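Teaching the folding cell at Todville

February 13, 2021

The towel work at the Todville shop has moved out of the planning stage, and members have been asking what the days look like over there. Pirjo Rantala, who runs the project for Sivungate, gave us a morning and let us sit in on the operator shift.

The job being taught is an ordinary one. A cloth comes out of a laundry basket, gets laid on the table, is folded, and goes on a stack in the opposite corner. A person does that without thinking. For the two arms at Todville, every piece of it has to be shown by someone at the controls, many times over, with the cloths starting in a different heap each time.

The operator sits at a pair of hand controllers. Move the left one and the left arm follows, squeeze the grip and the fingers close. Joint positions and camera views are recorded the whole time. One run from start to finish is called a demonstration, and the software is later trained to copy what the operator did.

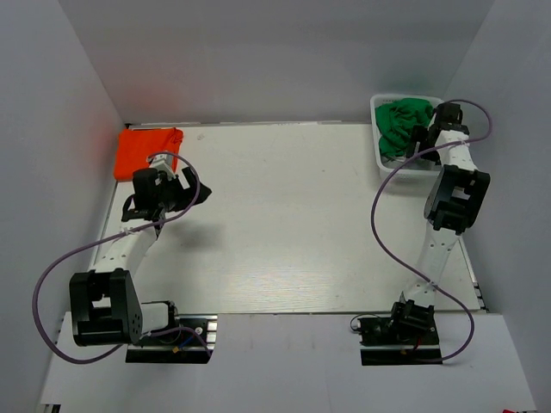 Left arm by the folded orange cloth, right arm reaching into the basket at Todville.

Rantala said the basket is the part new operators complain about. The fingers have to go down into a heap and come up with one cloth and not two, and there is no feeling in the controllers to tell you which you have. You go by the screen. If two come up together, the rule is to lower them, let go and try again, all in the same recording. Those recoveries are kept. The early sets had them edited out, and the trained arm would carry on with two cloths as if nothing was wrong.

Sivungate has collected 1,520 demonstrations so far and wants 2,000 before the next round of training. Of the ones on hand, 252 have been set aside for checking and won't be used to train anything. There are 4 operators on the rota, and they change over often, as the work is hard on the wrists and attention drops off before people notice it.

Speed has been the main argument. The operators get quick after a week or so and start to cut corners, such as letting go of a cloth a little above the table and letting it fall. It looks fine to a person. The trained arm then drops cloths from all sorts of heights. Rantala now asks for a steady pace and a short pause before each grip, and she reviews a few recordings with each operator at the end of the shift.
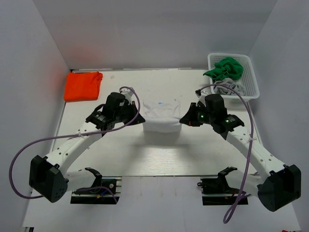 Lifting with both hands at once is the other thing that takes practice. Most people lead with one hand and let the other catch up, and the cloth twists. The advice in the operator notes is to bring both grippers in at the same height, close them together, and then lift. If one side slips, put the whole cloth down again before fixing it.

The notes themselves run to several pages and were written by Tindov, who also did the controller setup. A shorter version is taped up next to the operator's chair. Members who are setting up something like it can ask for a copy through the newsletter desk. It covers grip settings, how to name recordings, and which runs to throw out. A run is thrown out if the operator stops to talk, if anyone reaches onto the table, or if a cable catches on an arm.

Colors are next on the list. Sivungate plans to bring in striped and patterned cloths later in February, along with some heavier ones that don't bend as easily. Sumampouw has offered a batch of used hand towels for this, and they are due at the shop before the end of the month.

Visits to Todville can be arranged outside operator shifts. Write to the newsletter desk and we will pass requests on to Rantala.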